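Jultholm Tool Library
Progress report to the Requena Fund, second period
Prepared by Macarena Garrido

Summary

The grant pays for the refit of the lending room and for the first year of opening hours. The refit is finished apart from the labels on the back wall. Lending reopened in June with the same hours as before, plus Saturday morning.

Lending

Members borrowed 884 items in the period. Painting and decorating tools went out most, followed by hand tools for small repairs. Drills were third, lower than we expected, and Keyvan Abbasi thinks this is down to two of them being away for new chucks for most of the spring. We now have 233 active members. Most of the new ones live on the Lostus side of town, where Purificación Robles put leaflets through doors.

Late returns are still a problem. We had 52 items more than a week overdue at some point in the period. Reminder messages are now sent the day before the due date, and we will report in the next period on whether the number comes down.

The lending room

Under the old arrangement, small tools were kept in drawers and members had to ask for each one at the desk. The plan we submitted replaced the drawers with pegboard, so that people can see what is in and pick it out themselves. Ramiro Zabala put up the boards and the work took about 3 weekends. The side panels needed recutting once because the wall is out of true by more than we had measured. The extra material came out of the contingency line.

Small tools and painting supplies now hang on hooks. Members carry what they want to the desk in a shopping basket, and it is checked out there. New items still in their packaging can go up as they are until they have been entered in the catalog.

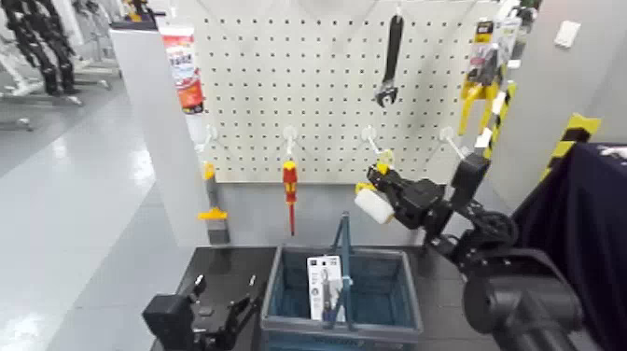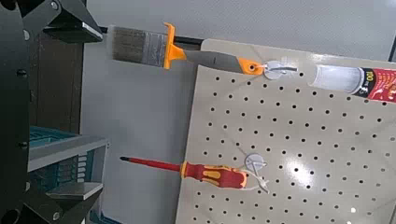

The pegboards, with hand tools on the first and a flat paintbrush on the second.

Some hooks came loose in the first weeks when heavier tools were lifted off quickly. Ramiro has ordered locking clips from Urance and will fit them on the rows that hold wrenches and clamps. Paintbrushes are checked on return, and any that come back stiff are charged to the member at cost.

Budget

Spending on the room is within the approved amount. The line for opening hours is slightly under, as the Saturday session started later than planned. We ask to carry the difference into the next period.

Next period

Labels for the back wall, the locking clips, and a short repair evening led by Rocío Quintana. She has asked for a second workbench, and we will send a separate request for that once we have a price.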